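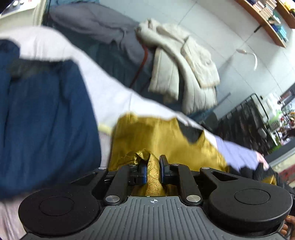
Godfrey Mugo

**Ticket:** 3152
**Opened:** January 21, 2019
**Category:** Garment storage / folding
**Item:** Gold satin jacket, stand collar, frog closures, black fur-type cuffs
**Container:** Vinel flat bag, short side 29 cm
**Status:** Resolved, one follow-up open

**Reported problem**

Jacket does not hold a fold. When it is folded to the width of the Vinel bag, the sleeves slide off the back panel before the bag can be closed. After storage there is a hard crease across the chest and a dull round mark on the satin where a button has been pressed into it. The navy pants stored with it come out fine.

First seen in July, when the winter clothes were moved out of the closet and into the Gurnik box under the bed. I put it down to overpacking at the time. It happened again with half the contents removed, hence this ticket.

**Environment**

- Work surface: the bed. There is no table in the room long enough for the jacket with a sleeve extended.
- Outer fabric: satin brocade with a veined pattern. Slippery against itself and against its own lining.
- Lining: black, also slippery.
- Other items in the same load: navy pants with elastic waistbands, cream padded jacket.
- Steamer: Magsi handheld, low setting only.

**Checks before changing anything**

Care label read. It allows low steam from the lining side and no direct iron on the outer face. Pockets emptied. All closures inspected for loose stitching. No defects found, so the garment itself was ruled out.

Brian Odera at Basamham, where the jacket was bought, was asked whether it should be hung and not folded. His reply, copied in:

> Hanging is fine if you have the height and a wide hanger. If you are folding it, don't fold it like a shirt. The cuffs weigh more than the sleeve does and they will pull it off the back every time. Keep the knots away from the chest.

The closet rail is full and the hangers are narrow, so folding stays.

**Test log**

1. Shirt fold, face down, both sleeves straight down the back, bottom hem brought up to collar. Sleeves moved as soon as the hem was lifted. Left cuff ended up outside the outline. Fail.

2. Same as step 1 with the closures undone. Worse. The front panels separated and the lining worked its way out between them. Closures are to stay fastened for all further tests.

3. Rolled from the hem. Holds its shape in the hand but opens when put down. The roll is also too thick for the Vinel bag, and the collar gets crushed at the end of it. Fail.

4. Face up on the bed, fronts together, panels smoothed outward from the closures. One sleeve laid diagonally across the upper body with the cuff up by the collar, the other left out to the side for the moment. This takes the cuff off the slippery part of the back and puts it where the body is widest. The diagonal sleeve stayed in position while I did the rest. First usable result.
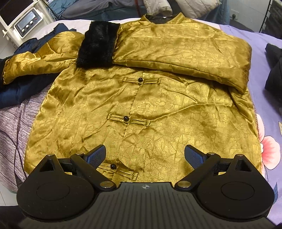
5. Second sleeve brought across on the opposite diagonal, over the first. Holds if the second cuff lies beside the first one. If the cuffs are stacked, the top one rolls off and takes its sleeve along. Side by side is the required position.

6. Hem brought up in one movement to finish at the collar. Fail. Satin on satin slides, and everything from step 5 shifts toward the shoulder. Repeated, same result.

Gold garment heaped loosely on the bed:
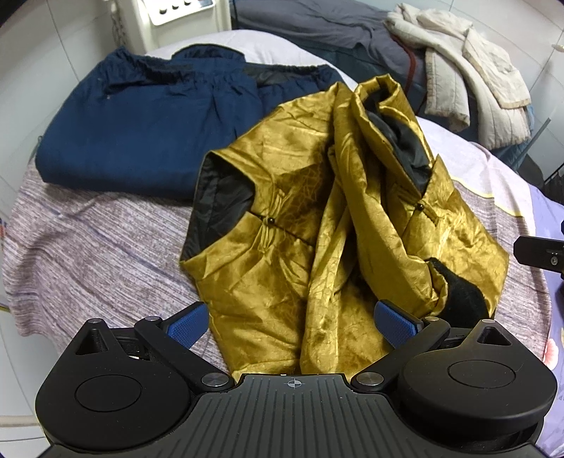
*Gold garment folded over on itself, navy pants folded behind it.*

7. Friction layer added. One sheet of plain cotton (old pillowcase, washed, no starch) laid over the crossed sleeves before the hem comes up. Hem then folded in two stages, first to the lowest closure, then to the collar. No movement at either stage. Pass.

8. Checked for button marks. With the pillowcase in place the knots press into cotton and leave the satin alone. Left under a 300 g book overnight, no mark in the morning. The older round mark is still visible at an angle.

9. Old chest crease treated with the Magsi on low, from the lining side, jacket laid flat with a towel under it. Two passes, left to cool between them. Crease reduced but not gone. Do not chase it with a third pass.

**Cause**

Two separate faults that had been treated as one. The sliding comes from satin lying directly on satin, made worse by the weight at the cuffs. The marks come from the buttons being folded into the front panel with nothing between.

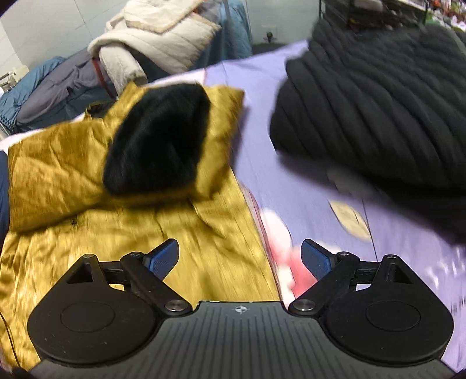 Neither has anything to do with the bag or with how full it is, so my July explanation was wrong. The Vinel bag can stay. A larger bag was considered and would have made the sliding worse by giving the sleeves more room to travel.

**Procedure from now on**

- Fasten all closures, including the lowest one.
- Lay face up, smooth outward from the center.
- Cross the sleeves on the diagonal, cuffs side by side.
- Cotton layer over the sleeves.
- Fold the hem up in two stages.
- Slide into the bag collar first.
- Pants go underneath in the Gurnik box, waistbands alternating. The cream jacket goes on top, folded once, and is the only thing allowed on top.

**Follow-up**

Brush the cuffs before the next storage period; the pile is flattened on one side. Brian Odera to confirm whether Basamham will accept the jacket for pressing, given the crease left from step 9. Ticket stays linked until he answers.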